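Rulis wrist view, gripper comparison set

Summary
Recordings for comparing two grippers on the same arm, the Rultex and the Friesen. The set has 513 episodes, all from the wrist camera. We collected it in December on one white table with the same controller settings.

Start pose
Every episode begins with the gripper open and nothing held. Please check that both dark fingertips are visible against the wall before you use an episode for calibration. 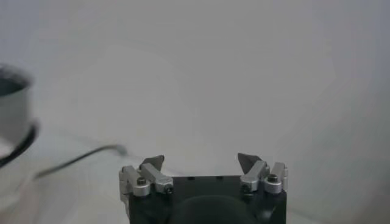 Known problems
- In 7 episodes the gripper closes before the arm has stopped. They are marked "early" in the notes column.
- The objects near the left border are often blurred. We did not correct the focus.
- Force values are missing for the Friesen.

Contact
Muthu Chacko (recording), Rekha Sastry (labels)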